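Simulated examples by the thousand, and the question of what they teach

The Orside group has been telling anyone who will listen that it no longer needs to wait for hardware. Its learning system for arm control is being fed on examples generated entirely in simulation, and the batch that closed in March runs to 1434 of them. Giorgia Benedetti, who leads the work from Berkach, calls it the cheapest data the group has ever collected. I believe her about the price.

The recipe is simple enough. Put an arm on a flat platform, scatter things near it, render the result, change something and go again. The props lean heavily on plain shapes, with boxes, blocks and a few household odds and ends such as eyeglasses mixed in.

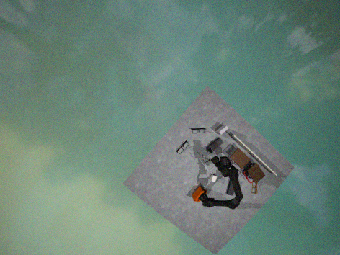 Orside says variety is the point, and that a system shown enough clutter will stop caring which clutter it gets. Maybe. I asked how many of the layouts differ in a way that would change what the arm should do, and the answer I got was 141. The rest are variations in placement, lighting and viewpoint. Those have their uses, but I wouldn't put the larger number in a headline – and the project's flyer does exactly that.

Viewpoint is where the group has been most daring. Some renders are grainy and dark, with a round field of view and black corners, and Benedetti argues that a system raised only on clean overhead pictures will fall apart at the first bad lens. Fair point. My worry is the labels. They come straight from the simulator, which knows where every object is whether or not any camera could make it out. 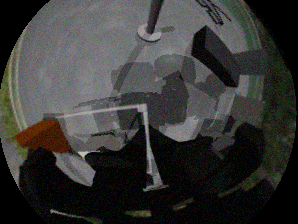
So the system may be marked wrong for missing something no person could find either. Mondier, the labeling tool the group uses, can flag such cases for a human to look over. Roughly 300 have been flagged so far. Only 50 have been reviewed, and I couldn't get a straight answer on who is doing the others or what happens to them in training meanwhile.

A trial on a physical arm is planned at the Messina site. No success threshold has been published for it. I would like to see one written down before the arm is switched on, along with the list of layouts held back from training. Benedetti says both are being drafted.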